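Stunside plans second sorting station for Bedham site
January 13, 2020

Stunside, the packing contractor, wants to buy a second two-arm sorting station for its site in Bedham. The request is part of the equipment plan for this year, and a decision is expected in March.

The first station has been in use at Bedham for eight months. It has two arms that share one table and move small supplies between plastic bins. In the plan, the company writes that the station worked 193 shifts in this time and was stopped for repair on three of them. The longest stop was caused by a worn cable, and a spare is now kept on site. 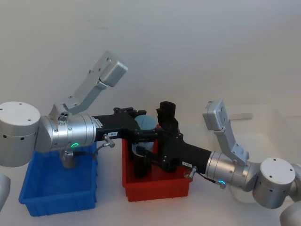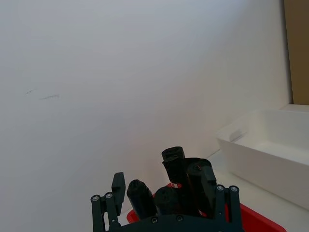
Work with the red bin at the Bedham site. The second picture shows the gripper and the black rolls in the bin from close up.

The budget sets aside up to 198 thousand dollars for the new station. This sum covers the arms, the grippers, the table and the training of staff, but it does not cover changes to the building. The floor near the loading door must be made level first – this work is paid from the maintenance budget.

Two suppliers, Skedwood and Ding, have sent offers. Skedwood asks a higher price but includes service visits in the first year. Ding can deliver sooner and offers a lease, with the option to buy at the end. Stunside has asked both firms to give separate prices for spare gripper fingers, which were missing from the first offers.

If the purchase is approved, the old station will stay where it is and the new one will be placed in the next bay.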